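Progress report to the Quintana Fund
Community Supper and Cooking Classes, Vokville
Period covered: winter through May

You asked us to keep this one shorter than the last. We have tried, and the appendix on onions is gone.

Where we are

The Tuesday supper is still going, and it is still full. We served 391 meals over the period, which is more than we promised you and slightly more than the stove at Skavetmont Hall was built to put up with. The left rear burner has retired. We cook around it, the way you learn to walk around a sleeping dog.

The classes had a slower start. We offered two courses, one on cheap weekday dinners and one called Sauces Without Fear. Thirteen people signed up for the dinners. Sauces drew 2, and both of them already knew how to make sauce. We renamed it Things to Put on Rice, moved it to 6:30, and had a waiting list by the second week. The content is the same. I mention this in case the fund ever has to name anything.

Money

Spending is under budget on ingredients and over on everything that touches ingredients. The wholesaler, Etik, agreed to deliver on credit, then delivered 62 pounds of split peas where we had ordered rice. They took a while to come and fetch them. In the meantime there was soup. People were nice about the first three soups.

We also underspent on printing, mainly by forgetting to print things. The recipe cards are now with Fitriani Mandagi, who has cut every recipe down to one side of a card and removed the word "simply" wherever she found it.

Equipment

The kitchenware line in your grant went on basic items. We held out against a stand mixer, though it was close.

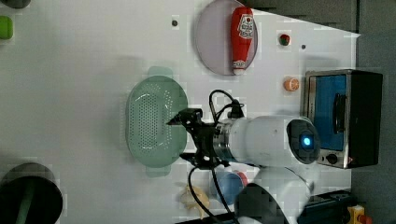
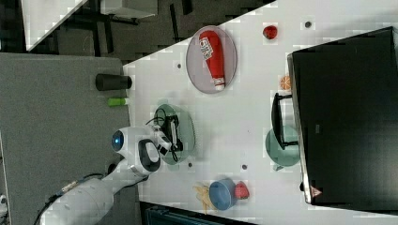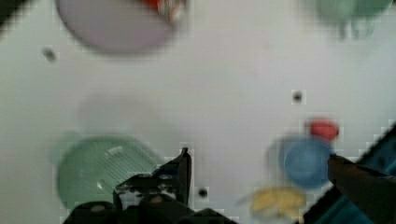 Iulian Ghiță went through the draft budget and wrote in the margin that we were spending too much on the classes and too little on the supper, and that people who come hungry on a Tuesday don't need a lesson on roux. He has a point, and we argued it over most of an evening. Our answer is that several of the people who came for the supper now cook part of it, and they learned how in the classes. His answer to that was that they could learn just as well by peeling carrots next to somebody. We have moved a little of the class money over to ingredients and agreed to fight again in the fall.

What didn't work

The lunch club. We said in the application that it would run every week, and it ran twice. The hall is booked at noon by a choir with a much older claim and much louder members. We would like to fold the lunch money into the supper, with your permission, and drop lunch from the plan.

The feedback forms were not a success either. Most came back blank or with grocery lists on them. One said "more salt" and nothing else, and we have acted on it.

Next period

We need a repair or a replacement for the burner, and quotes are coming — one has been coming since the start of the month. Rice will restart at 6:30 with a new group. The peas are off the menu until further notice.

Please let us know about the lunch money before we order for summer.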